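Arm starting at our packing shop, what happens to the people?

Asked 9/5/22

I work at a small shop in Plukville that packs garden and hobby stone for mail order. There are 7 of us on the bench. In September we're getting a robot arm, a single one, and our manager says it's "just for the lifting." Has anybody here lived through this? I'm not scared of it exactly, but I'd like to know what my day looks like after. Do you end up babysitting it? Did hours get cut? We're practicing in the simulator now, so I've at least seen it pick up a rock and hold it over a table. 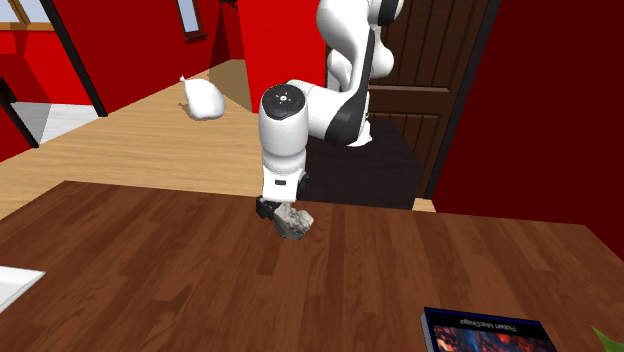 Cherry Mae Panganiban replied that hours were the first thing she'd ask about, in writing, before the arm goes live. At Grendeck they kept all four packers but dropped the Saturday shift, and the Saturday money was what people missed.

My wrists quit hurting though, I'll give it that! I used to lift maybe half the day, and now I check orders, fix labels and clear jams. More walking, more screen, less chatting — you don't stand across from a person anymore and I still don't love that part. Ask who gets trained on the teach pendant. With us it was three people, and they got the raise.

Second answer, from Du:

depends on your manager. ours said no changes and then there were changes

Third answer, from Zadareck:

Agree with the training point. Put your name down early, even if computers aren't your thing (they weren't mine). Also ask what the daily target will be. Ours went up to 4000 pieces and the arm wasn't the one getting talked to when we came up short.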